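Course handout 4: House rules for shared tabletop cells
Rev. 29/06/2025, replaces the August version

4.1 Scope

These rules cover the two-arm tabletop cells used in the second half of the course. They sit under the general lab safety sheet, which you signed in week one and which still applies. Where the two disagree, follow the stricter one and tell the instructor.

The layout of the rules follows the Bisgaard checklist that the department used for its older cells, with the parts on conveyor work taken out. Section numbers in your lab report should refer to this handout.

4.2 Limits

Free-space moves: up to 300 mm/s at the gripper.
Moves within reach of the tabletop: use the slow profile in the Drotidik controller. Do not edit it.
Keep-out line for people while the arms are enabled: 600 mm from the table edge, all sides. The operator's seat is outside this line and stays there.
Height limit for anything placed on the table: 625 mm.

The limits are set in software, but software limits are a second layer. The first layer is where you stand. An arm that is holding still and enabled counts as a moving arm.

4.3 Before enabling

Both grippers clear of the table and of each other.
Cable bundles lying along the frame, no loops that can reach a joint.
One person named as operator, one as observer. Write both names in the log before you touch the enable switch.
Observer has the stop button in hand. In hand means in hand, and a button lying on the desk does not meet this rule.

4.4 Objects on the table

Mixed kitchen items are the standard set for the sorting unit. Long handles are the main source of trouble: a handle under a second object can lift that object when the gripper pulls, and it may come up on the far side, where the operator has the worst view. Start every run with the arms raised and choose the top item first.

Knives are treated as sharp whether they are or not. They are placed by hand with the arms disabled, and no one reaches in to straighten one during a run. Clear containers are hard to judge from a low angle, so agree on where the rims are before you start.

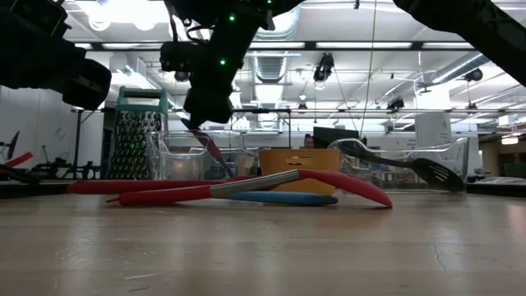
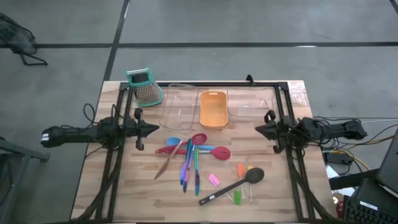 The sorting unit, from table height and from higher up. Compare the box grater in both when you plan your approach paths.

Laurențiu Cozma objected to the observer rule when the draft went out, and his comment is kept in the notes since it comes up every year. The observer should be allowed to type, he wrote, as long as the stop button is within an arm's length. At Vondley they ran that way for 2,785 logged sessions and the only stops that came late were ones where the observer was talking, not typing. He would rather see a rule against conversation during a run, and he thinks a bored observer is slower than one who is taking notes.

The rule stays as written for this course. Students are new to the cells and the log can be filled in between runs. The point about talking was accepted and is now in 4.5.

4.5 During a run

Operator and observer speak only to call a state: "enabled," "moving," "stop," "clear."
Anyone in the room may call stop. The operator does not ask why until the arms are disabled.
If an object falls, leave it until the run ends - this includes objects that land outside the frame.
If a gripper closes on something it was not meant to hold, disable first and then decide. Do not try to shake it loose.

4.6 After a run

Raise both arms, disable, call "clear." Log the number of stops and who called each one. A run with stops is graded the same as a run without. A run with stops missing from the log is not graded.

Return the set to the Carkurum bin, knives last. Groups that use the cell in the evening also switch off the controller at the wall.

Reading for next time: section 5, force limits and hand contact. Bring your group's log sheet.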